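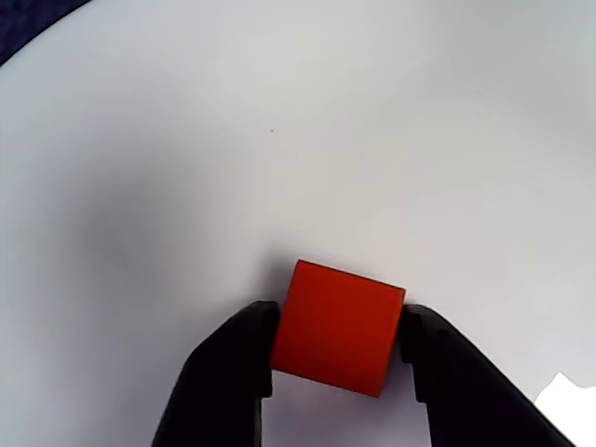 Gifty Amegashie wrote in under the last post to ask why I don't just program the moves. If you know where the cube is and where the pot is, she says, surely a bit of geometry does it, and you'd be finished by lunch.

Fair. I tried that in October. It worked as long as I put every cube on the same spot, and then I bumped the base with my elbow and it grabbed at nothing all evening. So now I drive the arm by hand, over and over, and save the lot, and the model is supposed to pick up the habit from me. Plate to pot. Red cubes. That's the whole job.

Where things are at

Two batches of recordings kept, two thrown out. The first bad one was my fault, I'd left the wrist camera settings on auto and the colour drifted all over the place. Second one I was tired and hurrying and it shows — jerky approach, late close, a lot of hovering while I made up my mind. The model learns the hovering too. Ask me how I know.

Ronaldo Ambrosio reckons I should keep the messy ones as long as the cube gets there in the end. His arm (the Ladier build, he's written it up properly, go read it) got better at recovering once he left the fumbles in. I'm half convinced. Might keep fumbles but cut the dithering, if I can work out where one stops and the other starts.

Things I've changed since last time: cubes get scattered before each run, no lining them up. Some turned, some close together, because the close ones are where it falls apart. Fingers go in for one and shove its neighbour. I need heaps more of those, and they're the slowest and most annoying to record, so of course I've been avoiding them. The glare on the plate stays too. I thought about a matte plate but then it only ever works on a matte plate.

Also naming files. Please name your files properly. I have a folder called new and a folder called new2 and I dont know which one trained the Prernomlow run.

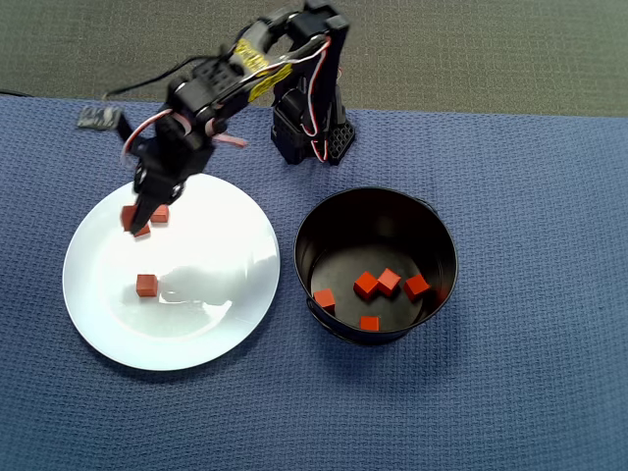

Next up

Train on the two good batches together and see if the turned cubes improve. Then move the pot a bit, record again. I'd like to try it on the kitchen bench as well, different light, no cloth, but one thing at at time.

If anyone has a sensible way of trimming the dead seconds off the start of each recording, leave a comment. I'm doing it by eye and it's taking longer than the driving.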